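Home | Cells | Notebooks | Log in

Wollau cell, maintenance notebook
March, 13:00. Entered by: Edden workshop

The two hand-held grippers were checked before the afternoon session. The jaws of the left unit closed unevenly; the finger screws were retightened and the unit was cycled 200 times without a fault. The right unit was also cycled 200 times. Its cable had worked free at the wrist and was secured again with enough slack for a full reach to the upper shelf of the rack. Marker plates were wiped with a dry cloth and their mounting screws checked. 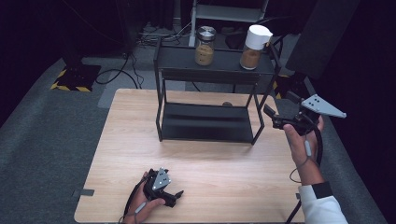
Tracking of the right plate still drops out when the wrist is turned far outward. The plate angle was left unchanged pending a reply from Trerkberg. Spare jaw fingers in stock: 2. Reorder through Rutkowska.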